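**Dishes and bowls: 366 episodes in, some thoughts on variety**

**gollden_hour** wrote:

Hi all! Long-time reader, second post. I've been collecting with two hand-held grippers for the sorting task (small square dishes, steel bowls, one soft distractor) and I passed 366 episodes on Thursday night, which I'm pretty chuffed about. Everything is done in the spare bedroom, on the old brown table, and I've got into a good rhythm. About to start training and I'd love a sanity check before I burn the GPU hours.

How I've been running it:

- 60 episodes per session, then a break and a look through the clips
- I move every object between episodes, by hand, no grid
- both grippers start open
- anything where I drop a dish gets tagged, and I keep it

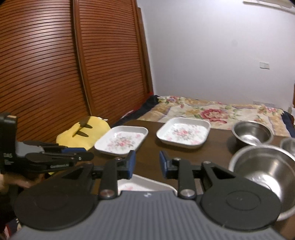

*Right gripper's view near the start of an episode. Dishes are the white floral ones.*

My question is about the start positions. I've been letting the dishes land wherever, so sometimes one is half hidden under my own fingers at the first moment. Is that good variety or am I just making life hard for the policy? I love how natural it feels but I don't want to fool myself.

---

**rothe_b** wrote:

Congrats on 366! That's a proper pile of work for one person.

I'd leave the hidden starts in. When you run the thing for real, the gripper is going to block its own view all the time, and you want it to have seen that. My first set was so tidy that the policy froze as soon as a cup rim went out of sight. Took me most of October last year to work out why.

---

**Ekow** wrote:

I'm going to disagree with rothe_b a bit. Blocked views in the middle of a grasp, yes, absolutely. At the very start I'd want the objects clear, or at least clear to the other gripper. Otherwise the first few moments teach it to reach for something it can't see, and with a small set it'll memorise the table.

Bigger worry for me: same table, same bed behind it, same wardrobe in every clip? That flowery quilt is a very strong landmark. I'd bet a coffee the model learns "go left of the big red flower".

---

**gollden_hour** wrote:

Ha, the quilt! I hadn't thought of the quilt at all. Yes, it's been on the bed for every session. I can swap it for a plain one, and the table will also fit against the other wall if I shift the bed.

On the starts, I could go back and tag the ones with a hidden dish and train with and without them. That'd be a fun comparison.

---

**punoser** wrote:

Do the comparison, please! Everyone has an opinion on this and hardly anyone posts numbers.

One thing from your picture: the steel bowls. Shiny metal gave me no end of grief, so vary the lighting. I did a run with the curtains open, one with them closed, and one with only a desk lamp, and that helped more than doubling the episodes did. Cheap to do as well.

Also, are the blue pads gripping those dishes okay? Mine would slide on glazed stuff until I slowed right down.

---

**gollden_hour** wrote:

Pads are fine if I come at the rim square on. From an angle they slip maybe one time in ten, and those are most of my tagged drops. I'm a bit fond of the drops, to be truthful, because half of them have a nice recovery where the left gripper steadies the dish and I try again.

Lighting is a great call. I've done nearly all of it in the evening with the ceiling light on.

---

**Man-lok Yeh** wrote:

Recoveries are gold. Cut the clip so it begins just after the slip, and you get a clean example of how to fix a mistake without also teaching the mistake. I do this for every drop and it made a clear difference on my drawer task.

I'm with Ekow on the background, but I'd go slower. Change one thing per session. If you swap the quilt, turn the table and change the lamp all on the same day, you'll never know which one mattered.

---

**rothe_b** wrote:

Not sure I agree with one thing per session. If the aim is a policy that works, mix it all up and be done. If the aim is to learn what matters, sure, go one at a time. gollden_hour, which is it?

---

**gollden_hour** wrote:

Bit of both?? Mostly I want it to work, but I'm enjoying the finding out just as much.

Plan for now: 4 more sessions of 60. Plain quilt for the first, table turned for the second, daylight for the third, and everything jumbled for the last one so rothe_b is happy. I'll tag hidden starts as I go and trim the drops the way Man-lok does it. Then two training runs, with and without the hidden starts, on the same seed.

---

**Ekow** wrote:

Same seed, and more than one of them if you can stand the wait. Small sets swing a lot between seeds.

---

**punoser** wrote:

Following this one. Post the failures too!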